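The Joy of a Big Ring of Keys

My grandmother's house in Hindenby had 2 doors and, by my count one rainy afternoon, 134 keys. They lived in a cookie tin on top of the fridge. I loved that tin more than any toy I owned, and I think it's the reason I still get a little thrill when I see a really good key ring.

By good I mean big. The flimsy split ring that comes free with a padlock will take your fingernail off and give you nothing in return. A wide metal ring, the kind you can hang on a nail or find in the dark at the bottom of a bag, is a pleasure to handle, and once you add tags in a couple of colors you can see at a glance which is the shed and which is the cellar!
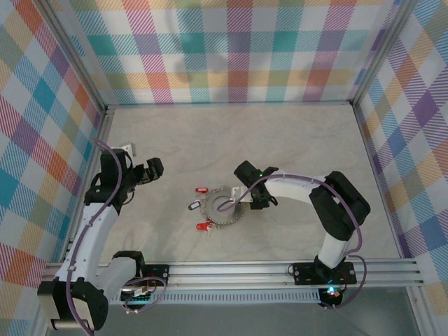
Red and white tags on a toothed metal ring, with bright plaid all around.

Tags are where people get carried away, me included. I started with every color the hardware store in Husness had and ended up needing a chart to read my own keys. Now I stick to red for anything outdoors and white for everything inside – easy to remember, even with an armful of groceries. Write on them in pencil first. You will change your mind.

The best day out I've had on this subject was at Rantala, the old manor up the coast, where the oldest lock dates from 1762 and the key cupboard holds 600 hooks. Every hook has its tag, and some of the tags have been rewritten so many times that the card has gone soft as cloth. I stayed until they closed.

If you want to start at home, tip everything out on a table and try each key in each lock. It takes an evening. Anything that fits gets a tag right then – don't save them up for later. The strays can go in a jar. Mine includes a tiny brass one from a cabin in Stutar that was sold years ago, and I have no plans to part with it.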